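Robots need practice too. A robot arm in a warehouse or a lab doesn't know how to pick up a cup until it has something to learn from, and what it learns from is examples. This page explains what an example is, how people collect them, and why a lot of them come from a computer instead of a real room.

## What is an example?

Think about learning to tie your shoes. Someone showed you, you tried it, and you tried it again until your fingers got the idea. Each try was a bit different. Sometimes the lace was twisted. Sometimes you were in a hurry.

A robot's example is a record of one try. It usually has 2 parts:

- **What the robot saw.** This is a set of pictures from a camera, taken one after another very quickly.
- **What the robot did.** This is a list of numbers saying how each joint moved at each moment.

When the two are lined up, the learning program can look for patterns. If the cup looks like this, the arm should move like that. The program isn't told a rule. It works one out from the examples it is given.

One example on its own is not much use. A robot that has only seen a cup on the left side of a table may reach to the left even when the cup is on the right. So people collect many tries, and they change things between them on purpose. They move the cup, swap it for a different one, or turn it around.

## Who does the moving?

At the start, a person does. The person steers the arm with a hand controller, a bit like playing a video game, and the computer saves everything. This is called a demonstration.

In the Plenley project, a person might record 12 demonstrations before taking a break, because steering an arm is tiring for your eyes and your hands. A good morning's work is roughly 200. Some of them go wrong. The cup tips over or the arm bumps the table. These tries get a label that says they went wrong, so the program doesn't copy them by mistake.

## Practising inside a computer

Real robots are slow to set up, and parts wear out. So many examples are made in a simulator. A simulator is a computer program that draws a pretend world and works out how things in it would move, fall and bump into each other. Plenley uses one called Zonero.

A pretend world is often very plain. There may be no walls, no windows and no colour. A floor with lines on it is handy for people checking the pictures, as the lines make it easier to tell what is near and what is far away.

The simulator also has pretend cameras. A pretend camera can go anywhere, even to spots where a real one wouldn't fit. What it records depends on where it is and what is in front of it, just as with a real camera. If something big is close by, it hides whatever is behind it.

## How a picture becomes part of an example

1. **The world is set up.** The program puts a table on the floor and places objects on it. It can choose new places each time.
2. **The pretend camera records.** Every picture is saved in order, with the time it was made. In this one, a tall dark panel stands very close and blocks the middle of the view, with the tiled floor and the pale tabletop showing on either side.
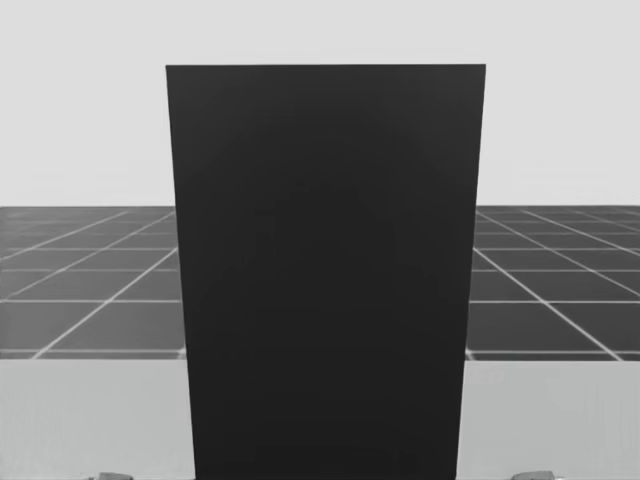 3. **The numbers are added.** Each picture is matched with the robot's numbers for the same moment. If they don't match up, the example is thrown out.
4. **Someone checks it.** A person plays back some of the examples and looks for mistakes, such as missing pictures or a table in the wrong place.
5. **The program learns.** The good examples go into the learning program, which looks at them over and over.

## Does it work in the real world?

Not always the first time. Real tables have scratches, and real rooms have shadows and sunshine. A robot that has only learned from plain grey pictures can get mixed up by a bright red tablecloth. To help with this, people add real examples to the pretend ones, then test the robot again.

## Try it yourself

Ask a friend to close their eyes. Put a cup on the table and give them directions, such as "forward" and "a little left", until they are holding it. Write down every direction you gave. Now move the cup and do it 4 more times. Look at your lists. Which directions stayed the same - and which ones changed when the cup moved?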